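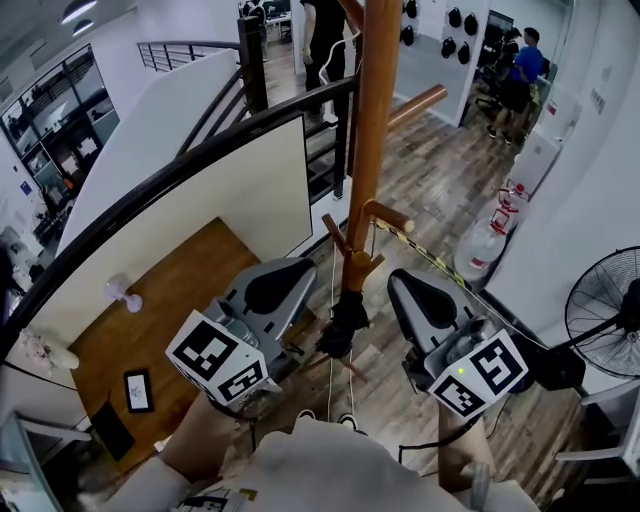
Hiring desks and rooms at Prundell: frequently asked questions

How do I book a desk?
Use the booking page or ring the front desk before 4 pm the day before you want to come in. Same-day desks are given out at the door if there are any left. Members on a monthly plan don't need to book.

What are the opening hours?
The doors open at 8 every weekday. We lock up at 7 pm, except on Friday, when it's 5. Monthly members can ask for a fob that works in the evening.

Can I leave things overnight?
Only in a locker. Anything left on a shared desk is put in the lost property cupboard, and we keep it for four weeks. Lockers are let by the month and there is usually a short wait for one.

Which meeting rooms are there?
Joo seats four and has a screen. Stomen seats eight and has a screen and a whiteboard. Both are booked by the hour. If you run over and the next group is waiting, please finish up in the kitchen.

Can I hire the whole place for an event?
Yes, in the evening or at the weekend. The charge is £700 for a full day, with a £200 deposit that we return once the rooms have been checked. Write to Damián Sandoval with your date and the number of guests. Catering is up to you. Kinura, the café next door, will do sandwiches with two days' notice.

Is there parking?
There isn't any on site. The street outside is permit holders only until 6 pm. Bikes go in the rack by the back gate.

Are phone calls allowed at the desks?
Short ones are fine. For anything longer, use a phone booth or book Joo.

How do I cancel a monthly plan?
Email accounts by the last working day of the month and the plan stops at the end of the next one. Fobs and locker keys must be handed in before we close the account.

Who do I tell if something is broken?
Cirilo Medrano looks after the building. Leave a note in the repairs book at the front desk and say which room it is. For leaks or anything electrical, ring the number on the back of your fob instead.

Do prices change?
We review them each April and email members a month ahead.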